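# Does a Robot Arm Know What It Is Doing?

People who sell robots like to say their machines "see," "think," and "decide." You should be suspicious of those words. I am. A robot arm has motors, wires, and a computer program telling the motors what to do. Let's look at the program and find out how much thinking is going on.

## Part 1: Where is my hand?

Close your eyes and touch your nose. Easy! Your body keeps track of where your arm is without looking.

A robot arm has to do this with numbers. Each joint has a motor called a servo, and many servos can report the angle they are turned to. The program takes all the angles, adds in the length of each white piece, and works out where the fingertips should be.

Notice the word "should." If a screw is loose or a piece bends a little, the answer is wrong, and the program may not notice.

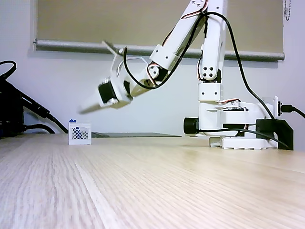 ## Part 2: Where is the thing?

Now the program needs to find something to pick up. Say it wants something blue from a little crate. You would glance over and reach. The program gets a picture from a camera, and to a computer a picture is a giant grid of numbers. Some of those numbers mean "blue."

A very simple program, like one we'll call Clotident, just hunts for a patch of blue. That sounds clever until somebody in a blue sweater leans over the table. Is the sweater a block? Clotident can't tell. It was asked for blue and it found blue.

Better programs learn from lots of examples. They make fewer silly mistakes, but they still make them, so ask what kind of examples they learned from. 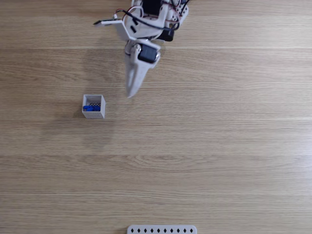
*Gripper pointing down, with something blue in the white container.*

## Part 3: How do I get there?

This part is called planning. The straight path from here to there might go right through the side of a crate. A planner tries out paths inside the computer and throws away the ones that bump into things.

It can only avoid things it has been told about or has spotted. A planner that has never heard of your juice box will happily knock it over.

Try it yourself. Ask a friend to be the robot, with eyes shut. Give orders such as "left a little" and "close your fingers" until they pick up an eraser. My first try took 331 orders, and 11 of them were "stop!"

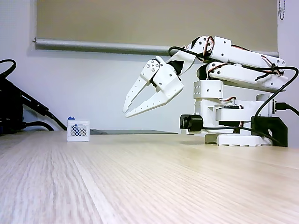 **Pellcombe, 08/09/2022**

A reader in Dunbar wrote to ask whether a robot gets better if you leave it running all night. Good question. The answer depends on the program. Some programs do exactly the same thing every time, and a whole night of practice changes nothing except how worn out the motors get. Others save what happened and use it to adjust their numbers. Even then, a person usually has to decide what counts as a good try. If you score it badly, it can get very good at the wrong job.

Another letter came in March, from Brumden: "Why do robots move so slowly in real life and so fast in videos?" Sometimes the video has been sped up. Look for a clock or a person in the background and see if they look too quick.

## Part 4: Have I got it?

Picking up is the part I trust least. When you hold a grape, your skin tells you how hard you're squeezing and whether it's slipping. A simple gripper has 2 fingers and no skin.

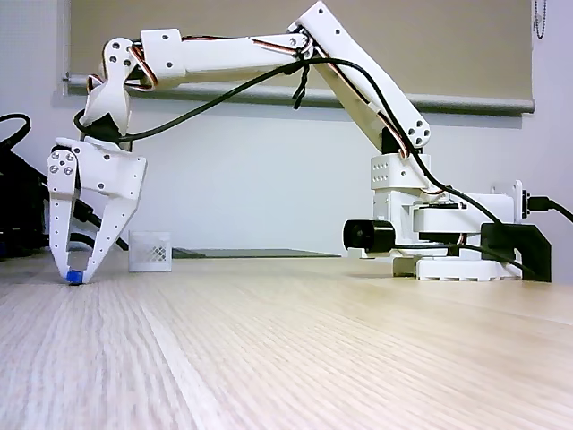
Checking a grip is a job for the program, and there are 2 common ways to do it. One is to look again with the camera. The other is to tell the fingers to close all the way and then ask the servo how far they got. With a small blue object between the fingertips, like the one the arm is pinching here, the fingers can't shut completely. If the servo says "I stopped early," the program guesses that something is in there. It could be the blue object, or it could be your pencil. The number may look the same.

So does the arm know what it is doing? I don't think so, and I'd want very good proof before I changed my mind. It measures, compares, and follows its rules. Next time you see a robot pick something up, ask to see it done again with the block moved over a bit and the lights turned down.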